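Home News Projects Archive Contact

20 May 2020

Drotbridge has begun a comparison of two arm controllers, Genitz and Atum, on a two-armed robot handling soft goods in a furnished room.

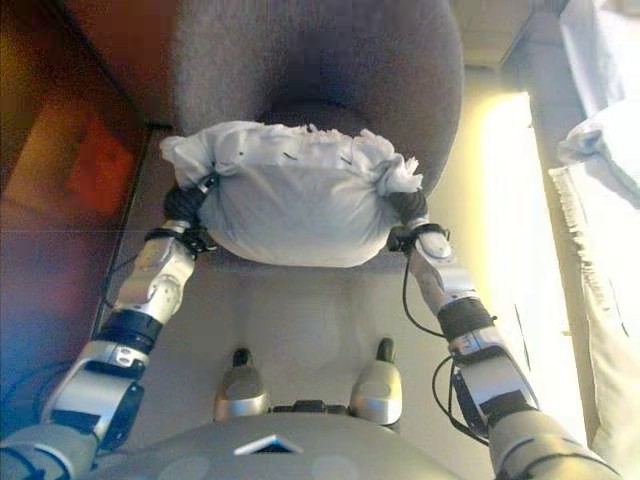 Each controller gets six runs per item. Grip force is capped at the same value for both, and the hands stay on the robot between changeovers.

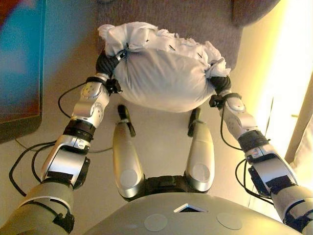
Hägglund supplied the logging software, now in version 5. Wrist torque is recorded on both sides. Results are due in September.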